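Preguntas frecuentes: parada de la célula de picking Prusida (aviso a usuarios)
Actualizado: 10 de agosto de 2022
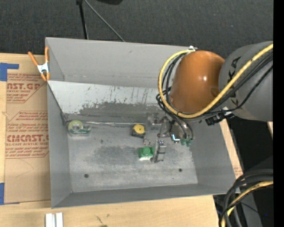 Vamos recibiendo las mismas dudas por correo desde que paramos la célula, así que las juntamos todas aquí. Respuestas cortas. Si falta algo, al buzón de soporte de Clusden y lo añadimos.

¿Qué ha fallado?
El brazo bajaba a por una pieza y no frenaba a la altura que tocaba. La pinza apretaba contra el fondo del cajón metálico y seguía empujando hasta que saltaba la parada por fuerza. En el turno de mañana pasó 3 veces. A la tercera, seta y fuera.

¿Hubo heridos?
No. No había nadie dentro de la zona en ninguna de las tres.

¿Qué se ha roto?
Un dedo de la pinza, doblado. Una manguera de aire pellizcada en el racor. El brazo pasa la comprobación de ejes sin errores, pero no lo damos por bueno hasta repetirla en caliente.

¿Cuál es la causa?
Dos cosas juntas. Una, la altura del fondo se midió con el cajón antiguo y el nuevo queda 7 mm más alto. Nadie cambió el valor en Pliton. Dos, la cámara de profundidad se lía con la chapa: según le da la luz, los brillos le salen como agujeros y el programa cree que hay más hueco del que hay. Con una sola de las dos habríamos tenido un rasguño. Con las dos, choque.

¿Por qué no lo pilló el límite de fuerza?
Sí lo pilló, pero tarde. Estaba subido para las piezas pesadas de la campaña de noviembre y se quedó así. Ahora vuelve al valor de fábrica cada vez que se arranca la célula. Quien quiera subirlo tiene que hacerlo a mano y dejarlo apuntado.

¿Pasa con todos los objetos?
Sobre todo con los bajos. Cintas métricas, portarrollos de cinta adhesiva, anillas finas... lo que levanta poco del fondo obliga a la pinza a llegar casi a tocar chapa. Con cajas altas no lo hemos visto.
Las anillas finas quedan fuera de las pruebas hasta nuevo aviso. No insistais, no se cogen bien ni con la altura corregida.

¿Cuántos ciclos llevaba antes del primer golpe?
486 desde el cambio de cajón. Por eso costó tanto relacionarlo, todo el mundo daba el cajón nuevo por bueno.

¿Puedo seguir usando la célula en modo manual?
Sí, a velocidad reducida, y con el mando en la mano. En automático no. Tampoco "un ciclo rápido para ver". Ya nos lo han preguntado.

Tengo el mismo montaje en mi taller, ¿qué hago?
Por este orden:
Para el programa con el brazo arriba, fuera del cajón.
Mira los dedos de la pinza. Si uno no asienta recto, se cambia. No se endereza.
Quita presión y revisa las mangueras de aire en los racores.
Mide otra vez la altura del fondo, en las cuatro esquinas y en el centro. Quédate con el valor más alto.
Mete ese valor en Pliton, menú de celda, pestaña de contenedor. Guarda y reinicia, que si no reinicias no lo coge.
Comprueba el límite de fuerza.
Primer ciclo en vacío, en manual.

El cajón tiene las paredes inclinadas, ¿influye?
Sí. Cerca de la pared el código del brazo choca antes que la pinza. Perdón, el codo del brazo. Deja margen en los cuatro lados; nosotros usamos 37 mm y no hemos vuelto a rozar.

¿Y los cables?
Pregunta repetida. Los cables que van por fuera del brazo no causaron el fallo, pero al empujar contra el fondo tiran más de la cuenta. Después de un golpe hay que mirarlos enteros, del conector a la base. Si hay uno con la funda marcada, cambiarlo antes de volver a mover nada. Y dejad holgura para que la última articulación gire sin tensarlos.

¿Hay que sujetar el cajón a la mesa?
Sí, siempre. Si el cajón se desplaza, la altura seguirá bien pero los márgenes laterales no valen. Tras cualquier choque se vuelve a medir la posición, aunque a simple vista parezca que está en su sitio.

¿Sirve pintar el fondo en mate?
Lo estamos mirando con Marquez. Una lámina mate pegada reduce mucho los falsos huecos, pero se levanta por los bordes y la pinza la engancha. De momento, sin lámina y con la luz lateral apagada. Ojo: si se pone lámina, cambia el grosor y toca medir otra vez.

¿Se puede desactivar la parada por fuerza mientras se hacen pruebas?
No.

¿Cuándo vuelve el automático?
Cuando tengamos dedo nuevo, manguera nueva y una jornada completa sin avisos. El dedo está pedido. Sin fecha por ahora, no nos la pidais por teléfono porque no la sabemos.

¿Va a haber actualización de Pliton?
Sí. Pedirá confirmar la altura del fondo cada vez que se cambie de contenedor, y no dejará arrancar en automático con el campo vacío. De momento, hay que hacerlo a mano y apuntarlo en la hoja de la célula.

Me sale "altura fuera de rango" después de corregir, ¿es grave?
No, es el aviso haciendo su trabajo. Suele ser que se midió desde la mesa y no desde la base del robot. Repite la medida desde la base. Si sigue, no lo fuerces y manda el registro.

¿Qué mando si me pasa a mí?
El registro del día completo, una foto de la pinza sin tocar nada y el valor de altura que tenías puesto. Si ya lo has cambiado, dilo igual y manda el anterior.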